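Section 7: Setting Up and Filling the Stationery Bay
Stationery Store Set-up Guide, Umton Learning Centre
By Saodah Ong, Supplies Office — revised September
Reading time: 6 minutes

7.1 Purpose of this section

This section explains how to prepare a stationery bay before the start of term, how to fill it, and how to record what has been placed in it. It applies to all bays in the Umton store and to the smaller bay at the Sitompul annexe. Staff who only issue items at the counter need read 7.5 and 7.6.

The assembly of the shelf unit itself is covered in Section 2. Do not begin the steps below until the unit has been fixed to the wall and signed off on the bay card.

7.2 Before you begin

You will need the following:
- the bay card and the current Tevinico stock list
- a soft cloth and mild soap
- shelf labels and a pencil
- a step stool with a locking bar
- a flat trolley

Allow a full morning for a new bay. A bay that is only being refilled can normally be completed between 8.30 a.m. and 10 a.m., before the counter opens.

CAUTION: Do not stand on the lower shelf to reach the upper ones. Use the step stool, and check that the bar has locked before you put your weight on it.

7.3 Setting the shelves and dividers

1. Wipe each shelf from back to front and let it dry fully. Paper stored on a damp shelf will mark and curl.
2. Set the shelf heights according to the bay card. Exercise books and notebooks go between knee and shoulder height. Boxed paper goes on the lowest shelf. Light items such as envelopes go at the top.
3. Press down gently on all four corners of each shelf. If a corner lifts, take the shelf out and seat it again.
4. Fit the dividers. Where the bay card shows hanging dividers, hook them to the underside of the shelf above and push them back until they stop.
5. Pencil the stock number on each label and place it at the front of the shelf, directly below the item it refers to. Labels may be inked once the first count has been agreed.

Note: Dividers supplied by Rolidon before the last change of pattern have a shorter hook. They may be used on the upper shelves only. Return any that are bent to the Supplies Office; they should not be straightened by hand.

7.4 Filling the bay

1. Bring the stock to the bay on the flat trolley and lock the wheels.
2. Check the delivery note against the stock list before opening any packet. Where the two differ, stop and inform the Supplies Office.
3. Fill from the bottom shelf upwards, so that the unit is never heavier at the top than at the base.
4. Place older stock at the front and newer stock behind it. Covers fade at different rates, and a mixed pile is soon noticed by those who have to use it.
5. Lay softcover notebooks flat where there is room. Those that must stand should be supported by a divider.
6. When moving a tall pile, hold it low down, with one hand at each side, and keep the hands level. If the pile begins to lean, set it down and divide it into two.
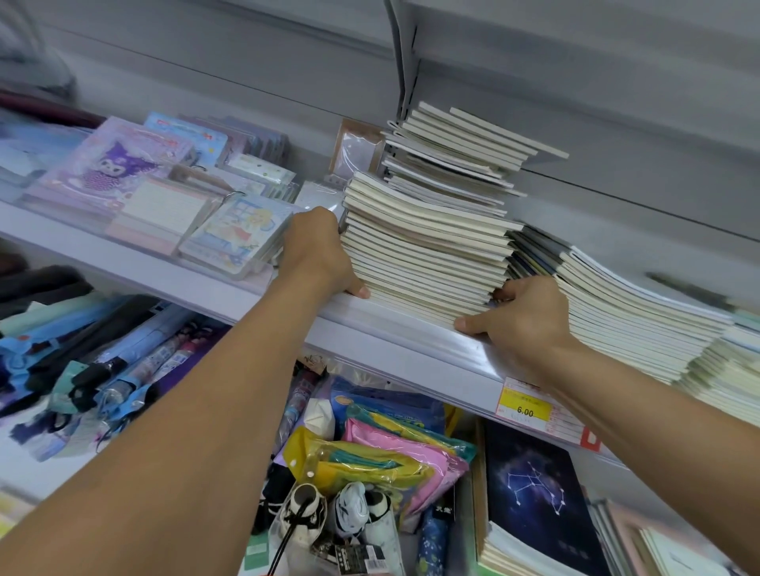
Softcover notebooks held at both sides of the pile.

7. Square the edges of each pile once it is in place. Do not tap it against the shelf, as this bruises the corners of the covers.
8. Leave a hand's width between the top of the pile and the shelf above.

CAUTION: Paper is heavy for its size. If a pile cannot be lifted without strain, carry it in smaller amounts.

7.5 Recording the first count

The first count is carried out by two members of staff, one counting and one writing. Enter the figures on the bay card in ink and copy them to the Tevinico list on the same day. A full Umton bay is expected to hold around 468 notebooks of all sizes. A lower figure is acceptable, provided that the reason is written in the remarks column.

Both members of staff must sign the card. Cards with a single signature will be returned.

7.6 Care during term

Inspect each bay once a week. Square any piles that have shifted, replace missing labels and remove damaged items to the tray marked for return. Requests for extra shelves or dividers should be made in writing to Izzati Ismail — verbal requests cannot be accepted.

Supplies Office, Umton Learning Centre | Contact: Izzati Ismail, ground floor counter | © Umton Learning Centre | Back to top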